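Teaching Two Arms to Hang Laundry by Teleoperation
Project report, group 6
July 19, 2022

Summary

We wanted to see if people with no robotics background could show a two-arm setup a laundry task by remote control, and if the recordings would be good enough to train on. Short answer – sort of. Recording works. Training works for the first half of the task and falls apart after that.

Setup

Two arms on one rail, parallel grippers, a small camera on each wrist plus one fixed camera. Operator moves a pair of smaller leader arms by hand and the big arms follow. Leader arms are the Trikura kit the lab already had, we only reprinted the handles. Recording software is Stoica, with our own script on top to throw out episodes where a camera dropped. Work area is walled in on the sides and back so the background stays the same between sessions. Cost us a whole afternoon in May but worth it.

Task

Pick up a garment, get it onto a hanger, put the hanger on the drying stand. We also had a shorter version, garment to clip, for when people got frustrated. Each episode starts with the garment dropped in a heap, never folded. Operator says "done" or "fail" and the person at the keyboard ends the episode.

Data

161 episodes kept in total. 12 operators, all students, most had never touched the leader arms before. Each one got a practice run that we didn't keep. Failed episodes were kept seperately and not used for training (we ran out of time to try it with them in).

What went wrong

Latency. First sessions had a delay you could feel and everyone overshot the grasp. Moving the camera streams to a second computer fixed most of it.

Gripper force. There's no feedback in the leader handles so people squeeze all the way, every time. Fine for cloth, bad for hangers, they pop out sideways.

Idle arm. This one we didn't expect to matter. When one arm is holding the garment the operator forgets about the other one and it just drifts or parks wherever their hand is resting.

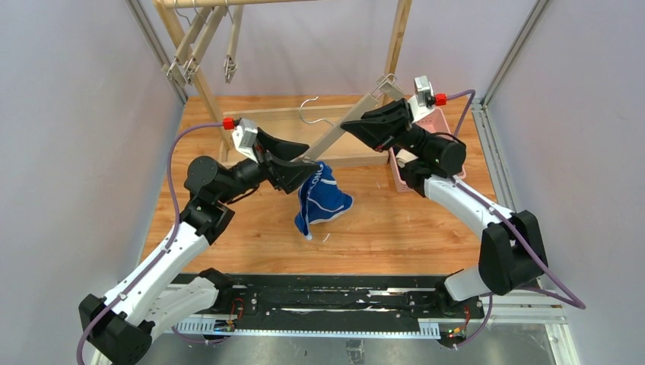

The policy learned the parking too. In tests the free arm would go to some in-between pose and wait there while the holding arm did all the work. We started telling operators to keep the second hand moving toward the next thing, even slowly, and the later episodes are alot cleaner. Should have written that in the instructions from day one.

Training and results

We used the Hurnov baseline with default settings, only changed the image size. Trained 2 models, one on everything and one on only the later episodes. The smaller set did better on grasping. Neither one could reliably get a sleeve over a hanger. Both pick up the garment and lift it OK, then hesitate. Full numbers are in the results sheet, didn't have time to make proper plots.

Next steps

Split the task in stages and record them on their own. Try the failed episodes. Some kind of force cue in the handles, even a buzzer. More garment colors – ours were too few, and we think the model is partly keying on color but haven't tested it. Next group can have the Ukineck bench for this, booking is through the lab page. Calibrate the leader arms before every session, not just the first one.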